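Home | Forums | Circles & Groups | Books | Search | Log in

Dinwood Open Circle Forum > Development > Sitting at home

Thread: Chair or floor for sitting in the power?

quillfeather
New to this. Been to three Thursday circles at Renier Hall, loved it, now want to sit at home between. Soudabeh who runs ours says chair, feet flat, hands on lap. The book I'm working from (Hastason, the old lessons) says floor, cross legged, facing east. Can't do both. Which? And does east matter, my only quiet room faces the bins.

Marrowby
Chair. Next.

Ok longer answer. Floor is fine if you grew up on it. My knees are 60 odd and I spend the whole sitting thinking about my knees. Guides can't get a word in.

tallowlight
Disagree with Marrowby. Floor keeps you awake. I fell asleep in chairs for a year and called it trance. Was not trance. Was snoring, according to my wife.

quillfeather
Ha. How long are you all sitting for? Book says an hour, twice daily. I've got a job.

Marrowby
15 mins. Same time each day. An hour is for monks

Ewan Whitcombe
Hour is too much for a beginner, agree with M for once. But please don't bin the Hastason lessons on the strength of one odd instruction. Lesson four on the breath is the best thing in print on it imo. There's 87 lessons, I did them in order, took me years. The ones on the astral are hard going, skip and come back.

tallowlight
Hard going is one word. He says there are 793 grades of spirit and then lists them. Who counted.

Ewan Whitcombe
It was recieved, not counted. You know this. We had the same row in the Quinlan thread.

tallowlight
And I'll have it again. Quinlan was trance dictation as well and the two don't agree on the second sphere. Can't both be right. I'm not saying fraud, I'm saying the medium's own mind gets in. Always does a bit.

Marrowby
Poor quillfeather asked about a chair

Soudabeh Khosravi
Hello all, only just seen this. I say chair in my circle because I've got people of all ages and one hour in the hall. At home do what lets you forget your body. East, no, not in my teaching. Others will differ. Open properly, close properly, that I do insist on. If you feel floaty after, eat something. Toast is good.

quillfeather
Thanks Soudabeh! Closing down is the bit I'm worst at tbh. I just sort of stop and check my phone.

Soudabeh Khosravi
Then that's your homework. Say thank you, picture the light drawing in, feel your feet, then up. Two minutes. Phone in another room.
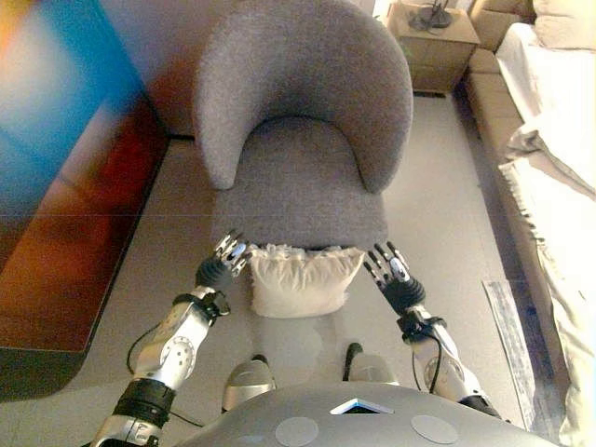
fennimore_j
Closing down took me ages to get right as well, I used to jump straight up and be snappy all evening. What fixed it was having one seat I only use for sitting, nothing else, no telly, no tea. So when I leave it I've left. Mine's the grey one, rounded back and arms that come round both sides, and the cream cushion with the frilly edge goes on the floor in front. My rule is cushion on the floor means I'm sitting, cushion back on the seat means closed. Silly but it works for me. Also tried floor, hated it, sorry tallowlight.

tallowlight
No need to be sorry, you're just wrong. Like the cushion idea though. Might nick it.

Ewan Whitcombe
Lesson 11 says much the same, a signal for the end. He uses a bell. Just saying.

Marrowby
Of course he does

quillfeather
Going with kitchen chair, 15 mins, before work. Will read lesson four tonight. Is there a cheap copy anywhere? Mine is borrowed and has to go back end of August.

Ewan Whitcombe
PM me, I've a spare of volume one. Cover's gone but all the pages are there. Just the postage.

Print this thread | E-mail to a friend

Contact the moderators | Copyright Dinwood Open Circle, posts belong to their authors | Back to top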